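3.2 Corrections to the Prestulham zone observations

The Prestulham observing books contain 2,939 entries for faint stars, written by at least three hands. The second assistant, whom we know only by the surname Haster, signed almost 700 of them. His declinations were printed in the catalogue without change, and later users have treated them as equal in quality to the others. We compared a sample of 99 entries with modern positions, after applying proper motion and precession. For 37 of these the difference in declination has the same sign and grows with zenith distance, which suggests that an old refraction table remained in use on the second instrument.

The loose reduction sheets support this reading. They carry the barometer height, but the column for the outside temperature is often blank — the observer seems to have taken the value from the clock room. Vieira and Nogueira (Section 2) have already noted the same practice in the Paren books, where it ended in January, when a new thermometer was fixed to the north wall.

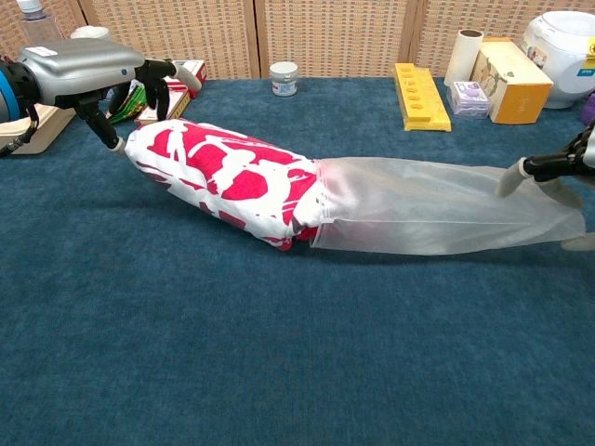 Figure 4. Rolled white cloth with red print, partly inside a translucent plastic bag.

Solange Moura objects that the blank column proves little, as some observers wrote the temperature only once per night, on the first sheet, and many first sheets are lost. We accept this for the early books. It does not explain the later ones, in which the first sheets survive and are also blank. The Ekpo transcription, made before the losses, may settle the question for the remaining zones, and Fagundes is now collating it.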